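모델: Andgate 양팔 탁상 작업 셀 (의류 취급 구성)
공급 형태: 암 2대, 제어기, 작업대, 손목 카메라, 기록 소프트웨어
시연 장소: Livcombe 시연실, 방문 예약제

## 개요

Andgate 작업 셀은 작업대 양쪽에 소형 암을 한 대씩 마주 보게 배치한 탁상형 양팔 장비입니다. 천, 봉투, 얇은 포장재처럼 형태가 일정하지 않은 물건을 다루는 연구실과 공정 개발 부서를 대상으로 합니다. 티셔츠 접기는 기본 시연 작업이며, 3월 공개일에도 같은 작업으로 장비를 운용합니다.

강체 부품의 픽앤플레이스만 필요한 경우에는 단일 암 구성이 적합합니다. 해당 구성은 Gatine 계열 페이지를 참조하십시오. 두 계열은 제어기를 공유하지만 손가락 모듈은 서로 호환되지 않습니다.

## 암과 관절

각 암은 서보 모듈과 청색 외장 링크로 이루어집니다. 관절 배선은 링크 바깥쪽으로 지나가며, 서보 하나를 교체할 때 암 전체를 분해할 필요가 없습니다. 배선 여유 길이는 공장 출하 시 조정되어 있습니다. 케이블 타이를 추가로 조이면 손목 회전 범위 끝에서 커넥터에 장력이 걸리므로 임의로 고정하지 마십시오.

| 항목 | 내용 |
|---|---|
| 암 수량 | 2 |
| 배치 | 대향, 작업대 좌우 |
| 제어 주기 | 50 Hz |
| 그리퍼 최대 개구 | 48 mm |
| 그리퍼 형식 | 평행 개폐가 아닌 각도 개폐, 손가락 교체형 |
| 손목 카메라 | 암당 1대 |
| 기록 항목 | 관절 위치, 서보 전류, 그리퍼 개도, 영상 |
| 비상 정지 | 제어기 전면, 작업대 측면 연장 단자 |

개구 48 mm는 손가락 끝단 기준 값입니다. 손가락에 테이프를 감으면 유효 개구가 그만큼 줄어들며, 테이프를 새로 감은 뒤에는 영점을 다시 잡아야 합니다.

## 그리퍼와 천의 접촉

의류 취급에서 문제가 되는 것은 파지력보다 접촉 각도입니다. 손가락 끝이 작업대에 지나치게 눕혀진 상태로 들어가면 천을 집지 못하고 밀어냅니다. 반대로 너무 세우면 한 겹만 잡아야 할 곳에서 두 겹이 함께 올라오는 경우가 있습니다. 기본 시연 프로그램은 한쪽 암으로 천을 누르고 다른 쪽 암으로 주름을 집는 순서를 포함합니다.

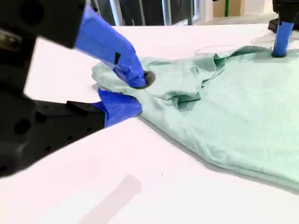
누르는 쪽 암에는 위치 제어 대신 전류 제한을 적용합니다. 제한값이 낮으면 반대쪽에서 당길 때 천이 끌려가고, 높으면 손목 서보의 온도 경고가 먼저 발생합니다. 출하 설정은 얇은 면 티셔츠를 기준으로 하며, 두꺼운 편직물이나 안감이 있는 옷에는 별도 조정이 필요합니다. 조정값은 작업별 설정 파일에 저장되고 재시동 후에도 유지됩니다.

손가락 끝 패드는 소모품입니다. 표면에 보풀이 쌓이면 마찰이 떨어지므로 마른 천으로 닦아 사용하고, 알코올 세척은 교체 직전에만 하십시오. 알코올을 반복해서 쓰면 패드 가장자리가 굳습니다.

## 작업대

상판은 백색 무광입니다. 밝은 색 옷에서는 윤곽 검출이 불리해지므로 조명 위치를 먼저 확인하십시오. 머리 위 구조물의 그림자가 상판에 걸리는 것은 허용되지만, 기록 도중 그림자의 위치가 바뀌어서는 안 됩니다. 사람이 조명과 작업대 사이를 지나간 구간은 기록 소프트웨어에서 표시 후 제외할 수 있습니다.

옆 작업대와 붙여 설치할 경우 케이블이 지나갈 간격을 남기십시오. 두 작업대를 볼트로 연결하면 한쪽 암의 급정지 진동이 다른 쪽 카메라로 전달됩니다.

## Livcombe 공개일 운영 내용

공개일의 시연은 오전 10시와 오후 2시에 시작합니다. 진행은 응용기술 담당 Phong Tôn, 장비 질의는 Roswitha Kleinschmidt가 맡습니다. 방문자는 작업대 바깥의 표시선까지 접근할 수 있으며, 암 전원이 켜져 있는 동안 상판 위에 손이나 휴대전화를 올려놓을 수 없습니다.

시연 순서는 다음과 같습니다.

1. 전원 투입 및 양쪽 암의 영점 확인
2. 원격 조작으로 티셔츠 펴기와 접기
3. 같은 작업의 정책 실행
4. 기록 파일 재생, 관절 전류와 영상의 시간 정렬 확인
5. 손가락 모듈 교체

정책 실행은 중간에 멈출 수 있습니다. 이 경우 운용자가 옷을 다시 놓고 처음부터 실행하며, 멈춘 회차도 기록에서 삭제하지 않습니다. 현장에서 성공률을 집계해 발표하지는 않습니다. 회차별 로그는 요청하는 방문자에게 제공합니다.

방문자가 가져온 옷으로도 시험할 수 있습니다. 단추, 지퍼, 금속 장식이 있는 옷은 받지 않습니다. 어린이용 치수는 양쪽 그리퍼 간 최소 거리 제한에 걸리는 경우가 있어 사전 문의가 필요합니다.

## 접기 작업의 시작 자세

접기 프로그램은 옷의 목둘레와 밑단이 양쪽 암의 중간에 놓인 상태를 전제로 합니다. 각 단계 사이에 암은 천에서 떨어진 대기 위치로 물러날 수 있고, 손목 카메라는 이때의 영상으로 다음 파지점을 계산합니다. 목둘레에 천이 몰려 있으면 계산된 파지점이 실제 가장자리보다 안쪽으로 치우치는 경향이 있습니다.

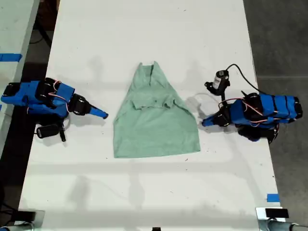 파지점이 안쪽으로 치우칠 때는 대기 시간을 늘려도 개선되지 않습니다. 설정 메뉴에서 재관찰 동작을 켜면 손목 각도를 바꾸어 영상을 한 번 더 받습니다. 회차당 소요 시간은 늘어납니다. Tyra Söderlund가 작성한 응용 노트에 소매와 목둘레의 설정값이 따로 정리되어 있으며, 장비 구매 고객은 지원 페이지에서 내려받을 수 있습니다.

## 제공 데이터

장비에는 Livcombe 시연실에서 수집한 원격 조작 기록 3,551회분이 포함됩니다. 이 가운데 2,847회분이 티셔츠 작업이고 나머지는 수건과 베갯잇입니다. 실패 회차는 별도 표식을 달아 함께 수록했습니다. 학습용과 평가용 분할은 미리 정해져 있지 않으므로 사용자가 직접 나누어야 합니다.

모든 기록은 50 Hz 기준으로 정렬되어 있습니다. 카메라 영상의 프레임 속도는 제어 주기보다 낮고, 빈 시각에는 직전 프레임의 번호가 기입됩니다. 보간된 영상은 포함하지 않습니다. 구형 Henríquez 변환기를 사용하면 그리퍼 개도의 부호가 반대로 읽히므로 변환 옵션에서 부호 반전을 선택하십시오.

## 설치 조건

- 바닥: 평탄한 콘크리트 또는 동등한 강성의 바닥
- 전원: 접지된 단상 전원, 제어기 전용 회로 권장
- 네트워크: 유선. 무선 연결은 상태 조회에만 사용
- 고정: 카메라 지지대는 작업대 모서리에 클램프로 체결
- 조명: 확산광, 주파수에 따른 깜박임이 없는 등기구

지지대 클램프는 운송 후 반드시 다시 조입니다. 위치가 바뀐 경우 카메라 보정을 새로 수행하고, 이전 보정 파일은 날짜를 붙여 보관하십시오. 보정 파일이 없는 기록은 소프트웨어에서 열리지만 좌표 변환 기능은 비활성화됩니다.

## 자주 바뀌는 부품

| 부품 | 교체 단위 | 비고 |
|---|---|---|
| 손가락 끝 패드 | 한 쌍 | 좌우 동시 교체 |
| 손가락 모듈 | 개별 | 교체 후 영점 필요 |
| 손목 카메라 케이블 | 개별 | 꺾임이 보이면 교체 |
| 손목 서보 | 개별 | ID 설정 후 장착 |

서보를 교체할 때 ID를 먼저 쓰지 않고 체인에 연결하면 같은 ID의 서보 두 개가 동시에 응답합니다. 제어기는 통신 오류로 정지하며, 새 서보를 분리한 뒤 재시동해야 복구됩니다.

## 문의

견적과 납기는 영업 담당 Hortensia Lagos, 설치 환경 검토는 Somtochukwu Oyewole에게 문의하십시오. 공개일 방문 신청서에는 다루려는 옷의 종류와 소재, 현재 사용하는 제어 소프트웨어를 기재해 주십시오. 시험할 옷은 시연 시작 30분 전까지 접수대에 맡기시면 됩니다.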